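What I Wish I'd Put in the Budget the First Time

Posted August 2025

So the spreadsheet is finally done. Well, done-ish. Callum has been asking me since last November to write down what the towel folding setup cost us in time and money, and I kept saying "after the next order comes in," and then there was always a next order. If you've been reading for a while you know the short version: we're a tiny group, we wanted an arm that could learn to handle cloth, and we had one grant from Plundmont to get there. One!

The arm itself was the easy part to budget. You get a quote, you swallow hard, you type the number in. I had quotes from Kekden and from Rowbotham, and they were close enough that we picked Kekden because they answered the phone. (Elsie Rudd, if you're reading this, thank you for putting up with me asking the same question about the warranty in three different emails.)

What I missed was everything hanging off the arm. I had a line that said "misc. cables and mounting" and I'd put $100 next to it. A hundred dollars! I laughed out loud when I found it again. That went on power strips and cable ties before we'd bolted anything down. The stand was extra. The fingers were extra too, and we're on our second kind, because the first ones were too stubby for picking up an edge of fabric and I hadn't thought to ask about length.

Then there was the table. I spent a whole evening looking at fancy bench tops with pre-drilled holes and thank goodness Callum talked me out of it. We put a dark green cloth over a regular table instead. It's cheap, it washes, and an orange towel shows up on it beautifully. I did have to buy a second cloth to have one while the other's in the laundry, so put that in your plan if you're copying us.

And towels. Oh my, the towels. I bought four to start, all the same orange, because they were on sale and I figured a towel is a towel. They aren't. The fuzzy terry ones with the flat woven band behave differently where the band is, and the hems have opinions of their own. I ended up ordering from Ilell in bulk and now we own 128 towels and washcloths, and I store them in my hall closet. My own family is not allowed to use them.

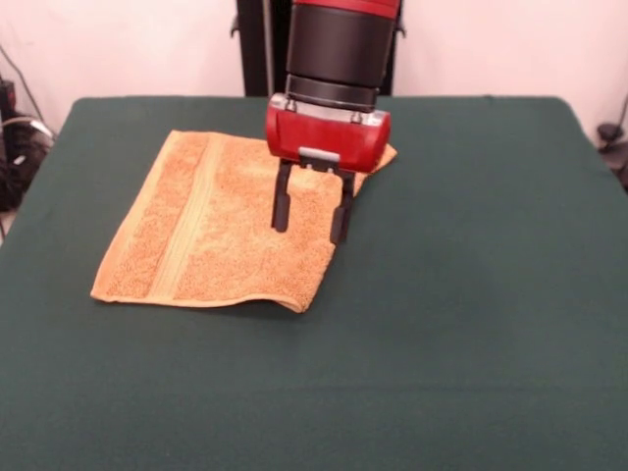

Lead times, or why I was grumpy all spring

The orange towels came in two days. The gripper took so long that I'd forgotten what color we ordered. Red, as you can tell, and I love it, but I'd have liked to love it sooner. We had the arm sitting there with nothing on the end of it while the clock ran on our grant, and there's no line in a spreadsheet for that.

If I were starting over I'd order in the opposite direction: the slow stuff first, even if it means a gripper sitting in a box on my desk for a while. I'd also ask every supplier for the date it ships and the date it arrives, separately, in writing. Rowbotham gave me both without being asked, which I remembered later when we needed spare fingers.

Spares, speaking of which. Buy them with the first order. I paid shipping three times on parts that would all have fit in one envelope, and each time I told myself it was the last time.

The line I'm proudest of

This year's version has a row called "people hours" and it's the biggest one on the sheet. Somebody has to flatten the towel, start the run, stop the run, and do it again. We never priced that. Callum did most of it in the first few months and was very nice about it, but he also had an actual job, and it showed in how little else got done.

I asked Plundmont whether we could move some of the equipment money over to cover a part-time person, and they said yes, as long as we sent a revised plan. I'd assumed they would say no, so I'd put off asking for months. Ask early!

The new sheet goes in with the renewal paperwork next week. I still owe Callum a row for replacing the green cloths, and he wants a second table, which we're going to have to talk about. If anyone has a good source for a sturdy one that fits through a narrow door, leave me a comment.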